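Grodside open day, Sat 21 March

The flyer promised "the workshop of tomorrow," so I went in expecting very little, and for the first hour I got it. Coffee in the corridor, a talk by someone from Arkance with far too many slides, then a wait for the tour because only 20 people could go in at a time.

The hall itself is plainer than the brochure makes out. Smooth gray concrete floor, black lines running across it. Our guide said the lines mattered and then moved on before anyone could ask why.

I did like the butcher-block table. Narrow strips of wood, pale next to tan next to reddish brown, a proper surface you could imagine cutting bread on. We were told a top like it costs 306 a piece, which I don't believe for a second. A raised shelf stands on it, and I never got a straight answer on what it's for.

Would I go again in April, when they repeat it at Wostoditz? Probably not at four hours door to door. The soup was good, though.
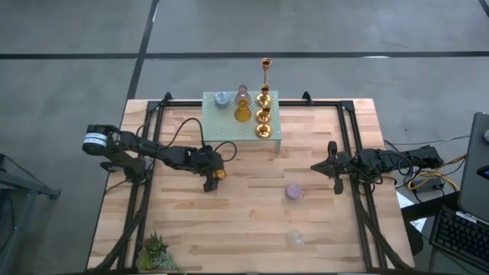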